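Budgeting for spare gripper fingers on a small sorting setup?

Posted by dockside_mel

We run one arm that picks school supplies and other small packaged goods for mixed kits. The arm is paid for. What I need is a number for finger pads and spares for the year starting in May. The supplier, Corari, quoted 2,594 for a "full care package" and I can't tell if that is fair. We use soft yellow fingers, and most of what we handle is clear plastic. Thin things get pinched on the edge, like this disc:
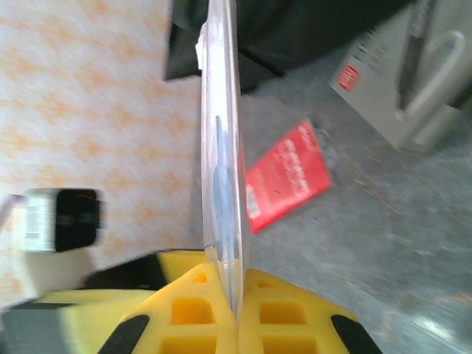

Clear disc held upright between the two fingers

Is it cheaper to buy pads one pair at a time? And do I need a second full set on the shelf?

Man-lok Yau

Ask them to split the quote before you decide. We did that with Tritley and found the pads were 148 a pair and the rest was two service visits we didn't need. For one arm I would plan on six pairs a year, which comes to 888, plus one spare mount. Keep the spares in the building. Our last order took 30 days to show up and we had nothing to put on the arm.

Also budget by what you pick. Blister packs are harder to plan for than boxes. They are shiny, the sealed rim is stiff, and the hanging tab sticks out at one end. I would run your worst items for a week and look at the pads before ordering. 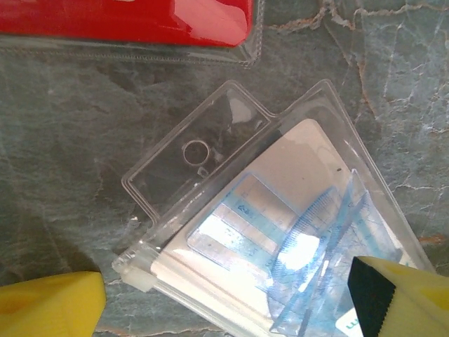
Blister pack with blue ruler, protractor and set square

If a pack like that is most of your volume, price a suction cup too – a flat area of plastic is an easy target for one. Get the cup and the hose quoted together.

punoveck_fan

we just buy the cheap ones and swap when they look bad. never kept track of it

dockside_mel

Thanks. I've asked Corari for the split and will hold off on the package until I have it.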